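About Fledier

Fledier is a teaching workshop for domestic kitchen practice. Courses cover dishwashing, sink and counter care, storage of tableware, and the selection of fittings for small kitchens. The workshop was founded by Viera Hubáček and Otakar Urban and operates from a single site in Drindberg.

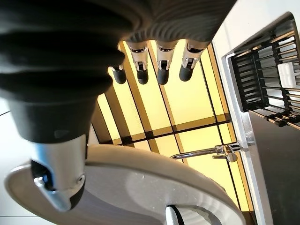
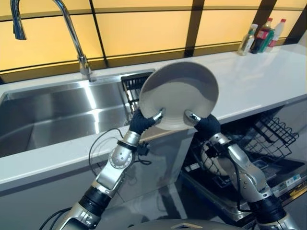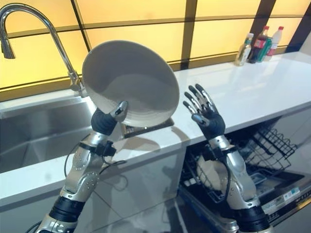 Teaching is organized in 7 units. Units 1 to 3 deal with washing: order of work, water temperature, detergent dose, and rinsing. Unit 4 deals with draining and drying, including rack loading and plate spacing. Units 5 and 6 cover surfaces and faucets, with separate procedures for brushed steel and chrome. Unit 7 is a practical assessment.

Class size is limited to 12. Each participant works through a full set of plates and bowls and records chips, glaze wear, and residue on a standard sheet. The sheets are kept, and the archive now holds 3,394 entries. Silvia Ďurica maintains it and revises the course notes from it each February.

Stoneware and porcelain are handled under the same procedure up to the rinse. After that, pieces with an unglazed foot are given a longer drying period before stacking. Bowls are stored in stacks of four at most.

The course notes run to 91 pages and are issued in print at registration. Vlastimil Polák teaches the washing units. Ľudovít Šimko teaches surfaces and faucets and answers technical inquiries about descaling and seal replacement.

Group bookings from the Cosby and Shenoy districts are accepted on the same terms as individual registrations.

Recent items
Revised drying times for unglazed ware
Descaling chrome spouts: procedure
Registration for the February units
Rack loading sheet, January 2020

This site uses cookies to remember your settings. Accept / Manage

© Fledier, Drindberg. All rights reserved. Contact | Back to top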